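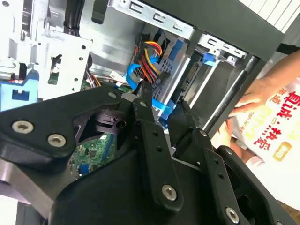 Vedititz gripper between the drive bays and the motherboard.

I repair office computers in a small shop, and in March I started to use the Vedititz arm with the two-jaw gripper from Tindus. My question was simple: can it take over the boring part of the bench work, the cables and the drives?

My answer after 100 old desktops is: a part of it, and slowly. When a drive sits in a caddy with a good handle, the arm is fine. It goes in straight, holds firmly, and pulls without shaking. I could turn my back and clean a fan in the meantime.

Cables are another story. A SATA plug is small, it has a direction, and the wire behind it moves each time you touch it. My colleague Clémence Pichon unplugs one in six seconds. The arm needs several tries, and sometimes it takes the wire instead of the plug. I stopped it by hand more often than I would like.

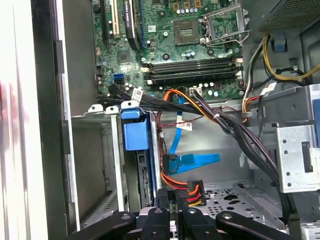

Open tower with the CPU socket and memory slots empty, gripper coming in from below.

I do not let it near the socket pins, and I think you should not either. Memory I still put in myself - the force setting has only three steps, and the middle one is too strong for my taste.

The black links are solid and the screws are normal hex, so you can tighten them with your own tools. The manual is badly translated (I can say it, English is not my language). Support answered me the same day.

For a shop that opens 2,000 machines a year, it may pay for itself. For mine I will keep it for the drives, and Clémence keeps the cables. Three stars of five.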